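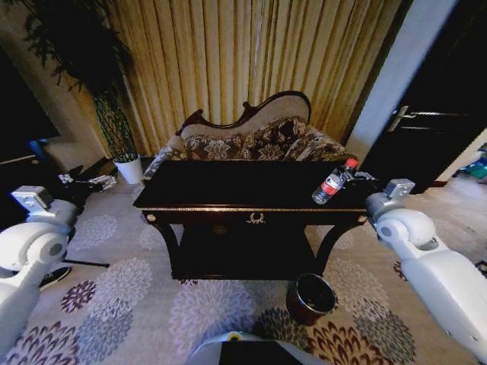 Home > Reviews > Software > Manipulation

Filed under: Planners and perception

Mahawong is a grasp planning and perception package from Braltgate, sold as a drop-in layer between your cameras and whatever arm controller you already run. The sales page says "from pixels to pick in 2 calls." I have been lied to by that kind of sentence before, so I put it on our two-armed setup and gave it household stuff in a furnished room. A clear plastic bottle lying on its side on a nearly black table is a mean thing to hand a depth-based system, and I don't care much about tools that only work on matte cubes. Mahawong found the red cap and the label as two separate objects. With the transparent-object model switched on (a separate download, and the docs mention it once) it joined them up and gave me a sensible box with a grasp across the label. Fine. But then the default should be on.

The planner is the better half. Both arms are planned together, and it kept the elbows apart without me drawing keep-out zones by hand. The table edge got padded a bit too much, so low side grasps were thrown out until I changed one value in the config. I also like that a rejected grasp comes with a reason in plain words. Our old stack, Prillstead, just returned an empty list and let you guess.

Where I stopped being polite was soft things. Mahawong has a "deformable" mode and I went in expecting little. A white, fluffy wad held at the fingertips has no edge worth the name, and under a bright light the segmentation mask crawled all over it between updates. The grip check looks at finger width, so with the tips pressed close together it reports "no object" and wants to start over. You can override this with a wrist camera check, which works if the arm is still. While it moves, the background smears and the confidence score drops. Braltgate's answer on the forum was to wait 600 milliseconds after each move. I tried that. It helps, and it makes everything slow.

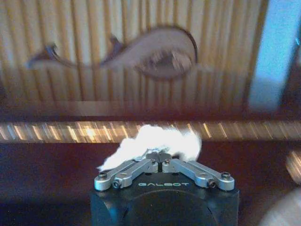
Setup, logs and price

Install took me 3 tries. The first two died on a version mismatch that the installer could have checked for. Once it runs, it runs - I had no crashes in the planner, and the perception node restarts cleanly if you kill it.

The log viewer is pretty and close to useless. It shows you every message at the same size, and one short session gave me 1,509 lines with no way to filter by arm. I ended up exporting to text and using grep like always. Replay is good, though. You can load a saved session, change a planner setting and see what it would have picked.

The license is per robot, per year, and the wrist camera check is in the higher tier. I think that's cheeky, given that the basic grip check can't be trusted on anything thin or soft.

If you mostly pick rigid things and need two arms to stay out of each other's way, take the trial and bring your own objects. For cloth, tissue, cotton and so on I would hold off until the April release, which is supposed to rework the grip check. I'm also running Sustby on the same table and will post that one when I have got its calibration to behave.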